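Ruvimora

About us
What we do
Our rules
People
Contact

About Ruvimora

Ruvimora writes working rules for people who record and check handling tasks done with hand-held grippers. We also test those rules at our own benches in Cluledville before we publish them. Our clients are laboratories, tool makers and training colleges that need several operators to carry out the same task in the same way and to write it down in the same terms.

The firm has two parts. The bench group carries out tasks and logs them. The rules group drafts, numbers and revises the handbook. Staff move between the two, and anyone who drafts a rule must have worked at the bench under the previous version of it.

Where we started

Ruvimora was set up by Ifigeneia Antoniadis and Michalis Koutsoukos, who had both worked on inspection procedures for small assembly lines. Their first handbook covered fixed arms only. Work on hand-held tools began when Petridis, a client with benches on two sites, found that its sites disagreed on what counted as a completed grasp. The handbook now has 239 numbered rules. A rule that is withdrawn keeps its number, and the number is not used again.

How we work at the bench

Tasks are short and use ordinary objects. An operator picks up, turns, wipes, folds, passes or sets down an item with one gripper or a pair. Toys, paper goods and kitchen items make up most of the stock. We choose objects with mixed surfaces, as a rule that holds for a plain block often fails on something with wheels, trim or a glossy finish.

Before a task starts, the operator checks the tool against Section 2 of the handbook. The finger pads must be square to each other and their screws flush. The bushings at the linkage pivots must be seated. The jaws are opened and closed fully, twice, with nothing between them. A tool that sticks or rattles goes back to the rack with a tag on it and is not used that day.

The grip itself falls under Section 4. For a rigid object:

4.1 Both pads touch the object before any lift.
4.2 Pads are placed on opposite sides of the body. Aerials, mirrors and other thin parts are not gripped.
4.3 Closing force is the least that holds the object still. If the body flexes, the operator opens the jaws and starts again.
4.4 An object may be held in any attitude, including nose down, provided the attitude is named in the log.

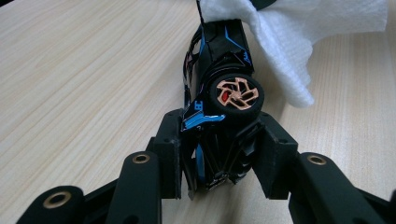 4.5 The operator does not correct a slipping object with the free hand. A slip is logged as a slip.
4.6 Parts that turn, such as wheels, are kept clear of the pads unless the task sheet says otherwise.

The log is filled in at the bench and signed before the next task. We ask for plain words. "Held by the sides, nose down" is an acceptable entry; "held securely" is not, as it records an opinion. Times are taken from the bench clock only.

Soft items

Cloth and paper have their own section, drafted by Eirini Kokkinos and in force since August. Earlier versions treated a paper towel as a thin rigid sheet, and the resulting logs could not be compared. Section 5 now separates an edge grip, a flat grip and a fold grip. In a fold grip the jaws close on a raised crease and the remainder of the sheet is left to lie or hang as it will. The operator records which of the three was used, and whether the sheet was flat or crumpled at the start.

Where two grippers are used, one is named as the lead. The second tool may approach the sheet while the lead holds it, but the linkages must not cross. Hands stay on the handles and behind the moving arms. Loose sleeves are rolled, and wiring on the tool is checked for slack before the pair is brought together.
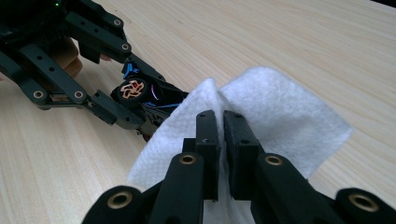
We are still divided on tearing. The present rule ends the task at the first visible tear. Antigoni Economou has proposed a limit based on length, and trials of her wording are under way on single-ply and quilted paper.

Checking and revision

Each draft rule is tried 100 times, by operators who did not write it, before it goes into the handbook. Two readers then mark the logs separately. Where their marks differ, the wording is treated as faulty and the draft goes back. The archive for the current edition holds 1,263 signed logs, and clients may inspect them at the Cluledville office by appointment.

Logs and handbook text are kept in Tukik, our own record system. It stores every past wording of a rule with the name of the person who changed it.

People

Ifigeneia Antoniadis, director
Michalis Koutsoukos, head of bench work
Eirini Kokkinos, rules editor, soft items
Antigoni Economou, trials and marking
Si-eun Myung, tool checks and operator training

Comments on the draft of Section 6 (passing between tools) are open until 8th October. Please quote the rule number in the subject line and send one comment per message.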